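Home | Projects | Reports | People | Archive | Contact

Erkley Commandery Accounts Project
Interim report to the Ebrahimi Fund
29 Nov 2020
Prepared by Roland Hollis

1. Scope of this report

This report covers the second funded period of the Erkley Commandery Accounts Project. The project is transcribing and indexing the surviving estate accounts of the Hospitaller commandery at Erkley and its dependent farm at Prereck. The material consists of account rolls, two rentals, a bound register of leases, and a box of loose receipts. The grant pays for transcription, database work, conservation of the most damaged rolls, and one research post held by Przemysław Jakubowski.

The first interim report dealt mainly with cataloging and is not repeated here. Where a figure in that report has since been corrected, the correction is given in section 3.

2. Progress against the work plan

Transcription of the main series is complete up to the end of the third bundle. Of the 1659 membranes and leaves in the project, 1004 have now been transcribed and checked once. A second check has been done on the first bundle only. The work plan called for the second check to run one bundle behind the first, and it is currently two behind. The delay comes from the third bundle, where the clerk changed his abbreviations partway through and the early transcripts had to be redone.

The Prereck rental has been transcribed in full. It lists tenants by holding, with rent in money, grain, and hens, and days of labor owed at harvest. Several holdings appear twice under different tenants. We first read these as copying errors. Comparison with the account rolls shows that at least some were split holdings, with each half paying separately at different terms of the year. The database now allows a holding to have more than one tenant at the same date.

The lease register has been photographed but not transcribed. It is later than the rolls, in a clear hand, and should go quickly. It is scheduled for the next period.

3. Corrections to the first report

The first report gave the number of loose receipts as 11 fewer than the present count. The additional items were found folded inside the back cover of the lease register. All are receipts for payments sent from Erkley to the order's regional treasury. They have been numbered at the end of the sequence so that existing references do not change.

The first report also described the fourth bundle as a continuous run. There is a gap in it. Two rolls have been stitched together with the year headings trimmed away, and the opening balance of the second does not match the closing balance of the first. We do not know how many years are missing. The catalog entry has been amended.

4. Database and software

Transcripts are entered in Leltar, the inventory package adopted at the start of the project. Leltar was designed for museum stores and has needed changes to its field structure. The main ones in this period were:

- separate fields for sum as written and sum as calculated
- a unit table for grain measures, with the local bushel kept apart from the standard one
- a marker for text written over an erasure
- a link between each payment in the rolls and its receipt, where one survives
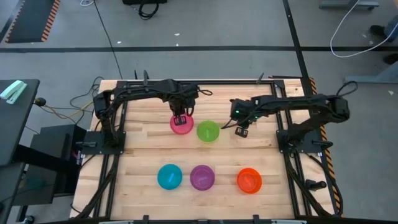

The link between payments and receipts has been the most useful of these. So far 204 payments have been matched to a receipt. In most cases the two agree. Where they differ, the roll usually gives the larger sum, and the difference tends to be a small, regular proportion of the payment. Our working explanation is that the roll includes the cost of carriage and the receipt does not. One receipt names a carrier and his fee, which supports this, but a single item is not enough to settle the point.

Search by personal name remains slow. Spelling varies from one line to the next, and the same man may be listed by his trade, his father's name, or his farm. Dr. Jakubowski has built an authority file for the brothers of the house and the larger tenants. Laborers have not been included, and we do not plan to include them within the current grant.

5. Conservation

The badly creased rolls in the second bundle have been humidified, flattened, and rehoused. Text was recovered along the folds on most of them. One roll has lost its outer membrane to damp and nothing legible remains there, although the dorse of the next membrane carries a summary that partly fills the loss.

The lease register was inspected before photography. The sewing is weak at the center and the volume should not be opened flat. The conservator recommends that it be consulted through the images only until the sewing is repaired. Repair is not in the budget, and we are not requesting additional money for it at this stage.

6. Preliminary findings

These are provisional and should not be cited before the second check is finished.

Military expenditure. The house spent very little on arms. Across the transcribed rolls, purchases of armor, crossbows, and harness form a minor part of the outgoings, and most entries concern repair. Horses are a larger item, but the majority were cart and plow animals. The riding horses belonged to the commander and to visiting officers of the order. This is in line with a rural estate whose purpose was to raise revenue for use elsewhere.

Personnel. The number of professed brothers was always small. The rolls record cloth and shoe allowances by name, and from these the resident community can be reconstructed for most years. In several years there was only one knight in residence. The remaining brothers were sergeants and a chaplain. Hired servants outnumbered them throughout.

Payments to the treasury. The annual payment was due at midsummer but was regularly sent in two or three parts. In bad harvest years the house borrowed from a wool dealer to meet it and repaid him in fleeces. The terms are never stated as interest. The rate can be estimated from the price allowed for the wool, which is consistently below the price in the same year's sales.

Hospitality. Guests were a heavier charge than expected. The commander complains of this in a marginal note, and the kitchen account shows extra bread, ale, and fish whenever an officer of the order was present.

7. Problems and risks

Reading room access has been restricted for much of the period, and work has relied on images. This is adequate for transcription but not for erasures, many of which can be seen only in raking light. A list of passages to be examined on the originals is being kept and now takes up several days' worth of reading room time.

The second check is the main risk to the schedule. If it stays two bundles behind, it will not be finished inside the grant period. We propose to move Dr. Jakubowski from first transcription to checking in December and to leave the fifth bundle until the lease register is done.

8. Expenditure

Spending is under budget on travel and slightly over on imaging. We ask permission to move the unspent travel money to imaging. No change to the total is requested. A full statement is attached separately.

9. Work for the next period

Transcribe the lease register. Complete the second check on bundles two and three. Extend receipt matching to the fourth bundle. Prepare a short paper on the wool loans. Submit a sample of the database to the Fund's reader for comment on the field structure, together with the written transcription rules, which are in draft and lack only the section on grain measures.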